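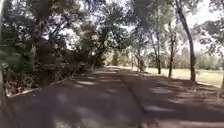

*Pinham, July 1, 2019*

# Chapter 9: Paths, Shade and the Ground Under Your Feet

I walk before I write, and most of this chapter got worked out on asphalt under trees. You probably know a path a lot like it -- thick growth down one side, slender trunks down the other, the leaves meeting overhead. Pretty, sure! But I want you to start looking at a path like this the way the person who has to look after it does.

Start with the seam running lengthwise down the pavement. When I was new at the parks office in Sodden, I stepped over cracks like that every morning and never wrote one down (my boss, Jamie Rowbotham, did, in pencil, on the back of whatever was in his pocket). A long crack can come from a joint between two strips of paving, from roots, or from soil that has settled, and you can't tell which just by glancing at it. We'll spend the first half of the chapter on how to find out.

Then there's the curb. It's low and plain, and it has a lot to say about where rainwater goes and how far the leaf litter creeps.

The second half is about shade. We'll borrow the Mesard Trail survey, in which my students took 300 light readings at 76 stops and argued about nearly all of them. Bring a notebook, a tape measure and shoes you don't mind ruining.

**Before you read on:** find a paved path near you with trees on both sides. Walk it once at noon and once in the early evening, and sketch where the sun reaches the ground each time.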